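Clellow Transit > Advisory Board > Minutes > Regular Meeting

CLELLOW TRANSIT ADVISORY BOARD
Minutes of the Regular Meeting, 23rd July

1. Call to order
The Chair called the meeting to order and confirmed that a quorum was present. The agenda was adopted as circulated, except that the item on fare cards was moved to follow the item on shelters.

2. Minutes of the previous meeting
The minutes were approved with one correction. Under "Winter service," the words "Craddock Road" were replaced with "Craddock Square."

3. Proposed changes to Route 4
The Board received the staff report on Route 4, which runs between Craddock Square and the Bumura medical campus. Late running on the outbound leg has been traced to the left turn at Mill Street, where buses wait through more than one signal cycle in the afternoon. Staff proposed sending outbound buses by way of Station Avenue and closing the stop outside the old post office. Over 100 written comments had been received, most of them concerning the closure of that stop. 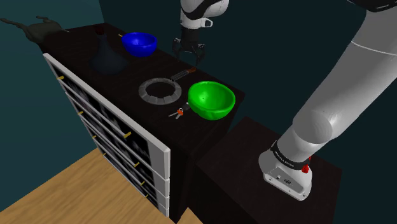 Tâm Tô asked that the post office stop be kept until the sidewalk on Station Avenue has been repaired, as riders using walkers would otherwise have to cross a stretch of broken pavement to reach the nearest stop. The point was supported by other members.

Staff replied that the repair is on the city's list but has no start date. After discussion it was moved and seconded that the new routing be recommended to the City Council, with the post office stop to be served by inbound buses in the meantime. The motion carried as Resolution 2624.

4. Shelters
Staff reported that the shelter at Craddock Square had been reglazed and that the cost was within budget. The Board considered a request from the Bumura campus for a bench at its east entrance. The campus has offered $500 toward the purchase. Staff noted that the concrete pad at that location is too narrow for the standard bench, and that a shorter model would leave enough room for the wheelchair ramp to be lowered.

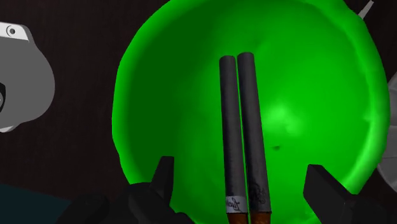
The shorter model has the same anchor pattern as the benches already in use and can be installed by the city's own crew. The Board agreed to accept the offer, subject to written confirmation from the campus that it will clear snow from the pad.

5. Fare cards
The changeover to the Uletti card readers was deferred to October to allow drivers to complete training. Paper transfers will be accepted until then. Staff were directed to post a notice on all buses and at the library.

6. Public comment
A rider requested that the printed timetable be issued in larger type. Referred to staff.

7. Adjournment
There being no further business, the meeting was adjourned. The date of the next regular meeting will be posted by the City Clerk.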